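# Landale Open Day

The **Landale Open Day** is a yearly public demonstration of household robots held at Landale, a training site run by the robotics firm Kiklow. It takes place in September and lasts one afternoon. Visitors are taken through furnished rooms in small groups and watch robots attempt common chores such as picking up laundry, wiping surfaces and sweeping up small litter.

## Background

Kiklow opened the Landale site as a place to test robots in rooms laid out like those of an ordinary home. Early visits were by invitation and were meant for suppliers and the families of staff. After repeated requests from people living nearby, the firm began to set aside one afternoon a year for the general public. The first public event drew 60 visitors. Attendance is now limited to 100, and places are given out in the order that requests arrive.

The event is organized together with Tilahun, a local adult education center that handles bookings and trains the guides. Guides are asked to use plain language and to say so when a robot fails at a task.

## Format

The visit lasts 50 minutes and has 3 parts:

- a short talk in the entrance hall
- a walk through the rooms, with a stop at each task
- a question period with the operators

Groups stand behind a line of floor tape while a robot is running. Flash photography is not permitted, and phones must be silenced. Children may attend with an adult. One operator stays within reach of the stop button at all times, and a task is called off if anyone crosses the tape.

Most tasks are repeated several times during the afternoon, so later groups may see a different result from earlier ones. Guides do not start a task over for a group that has missed it – the walk keeps moving.

## Tasks

The tasks are drawn from a list called Flinurora, which Kiklow also uses in its daily testing. Each entry names a room, the items involved and the condition under which the task counts as done. Bedroom tasks are considered among the harder ones. Soft surfaces give way under pressure, and light items such as cloths and gloves change shape when they are gripped.

Sweeping tasks use a household dustpan and hand brush. The pan has to be held at a low angle and kept still, and the brush has to meet its edge without pushing it away. An operator may reset the items between attempts but may not touch them during one.

Bedroom work at Landale, with small items set out on a mattress:
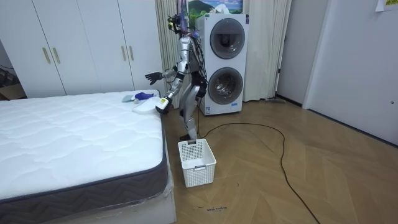
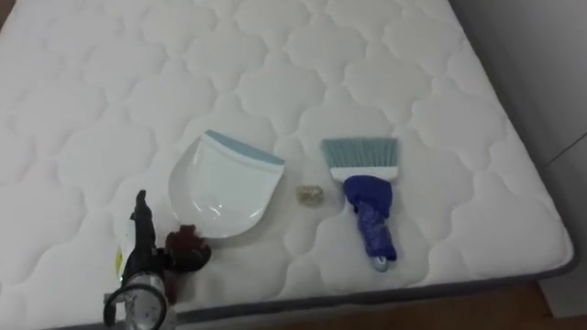 **Can visitors operate a robot during the open day?**

Only trained operators may run the robots on the day. Visitors who want to try the controls can put their names down for a separate evening session at Tilahun, where a practice arm is used at a table. The session is free, but it has its own waiting list and is not open to children.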